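Baston chess

Baston chess is a variant of chess played on an ordinary board with ordinary pieces, in which each player may, once per game, decline to move. It takes its name from the town of Baston, where it was first played in the back room of a tea shop, and where it is still played by people who have had plenty of time to improve.

Rules

Play follows the standard laws with one exception. A player who is not in check may say "pass" on any turn after the sixth. The opponent may not pass in reply. A player who says "pass" by accident is held to it, and most disputes begin here.

History

The rules were written down by Loretta Wojcik, a piano tuner, on 12 index cards. Card 6 has been missing for years and is blamed for every gap in the rules. A revised text by Oluwaseun Yusuf ran to 300 pages and was little read, although its chapter on tea breaks is still cited.

The first tournament, held one February, drew 19 entrants. The final between players from Corau and Vidmar lasted into the evening, both sides having saved their pass for an endgame in which it was of no use to either.

Strategy

Beginners tend to pass too early. Stronger players hold on to it -- sometimes for the whole game, which rather wastes it. The Asarska Defence consists of looking as though one is about to pass. 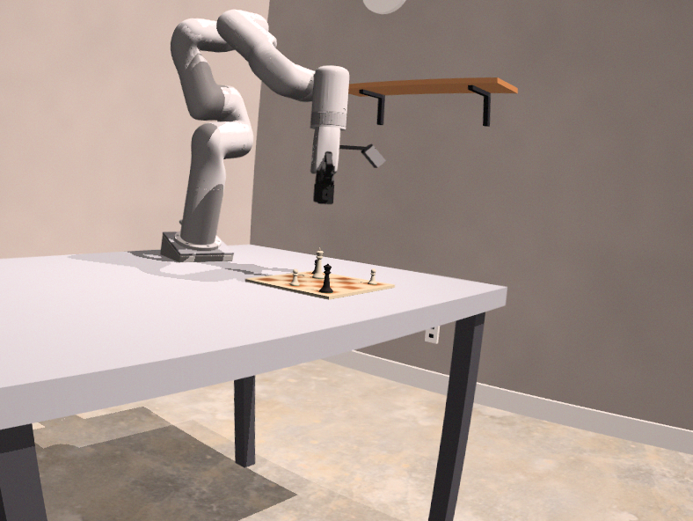
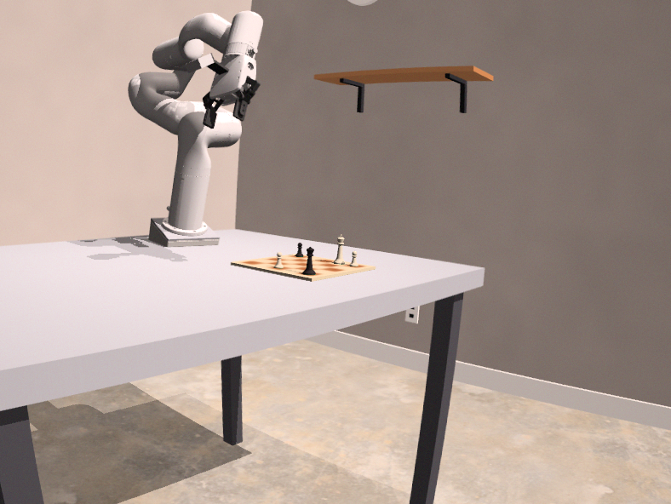
A small chessboard on a table, in two computer-rendered views.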